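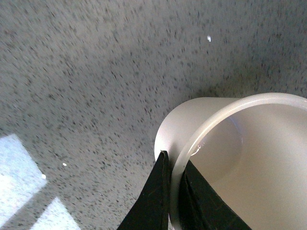
Skarance Golf Club, members' meeting, May. Started 7.10pm, late, half the room still out on the course. Main business was the players leaving our A team for the Dillbridge league, and whether they can still play in club comps. Minutes of last meeting taken as read. Clubhouse carpet came up again under matters arising: the speckled grey stays for another year, cleaning quote too high, and the part that gets the sun is not to be patched separately. Moved on.

1. Dillbridge league
Captain gave the background. Dillbridge pays 500 a head for the season, plus range balls. 2 of ours have signed, both low handicap, both in last year's Alemneh Cup side. Neither has resigned membership here and neither wants to. Fixtures clash with 6 of our matches, incl. the away leg at Stesier.

Long discussion. Some feeling that you can't take the club's coaching for years then turn out for someone else on match day. Others said it's their Saturday mornings and their petrol. Captain asked for one speaker at a time. Asked again.

Point raised that rules say nothing on this. Rule on "loyalty to the club" was taken out when the handbook was redone, no one present could say why. Secretary to look for the old copy.

Agreed: both players remain full members. Can enter the medal, the knockout and the pairs. Cannot be picked for the A team while signed elsewhere. Carried on a show of hands, a few abstained.

2. Things said online
Unpleasant comments on the members' page about one of the two. Taken down now. Captain said he'd spoken to the player, who expected some grief but not from people he'd played foursomes with. Reminder to go to all members. Any more and the page gets closed over the summer.

3. A team
Gaps to fill before Stesier. Two juniors to be asked, subject to exams. Captain would rather not use the same pair in every match as hapened last year. Trial round over the back nine, stroke play, off the whites. Names on the board by the end of the month.
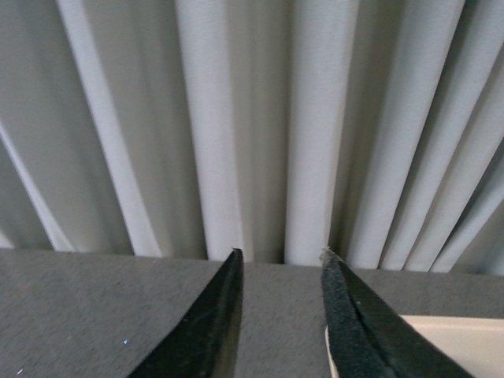 Asnakech Gebremichael said the trial should be matchplay, as a card off the whites tells you very little about who will hold up in a singles at Stesier, and that the two leavers ought to be asked to play in it as opponents if they were willing. Some muttering. Captain said he'd think about it and would ring them both.

4. AOB
Fund stands at 501 after the raffle. New flags for the 14th and 17th, agreed. Bunker rakes going missing again, put them back please. Visitors' tee times on the website still wrong, secratary to chase.

Closed 8.50pm. Next meeting after the Stesier match, date to go on the board.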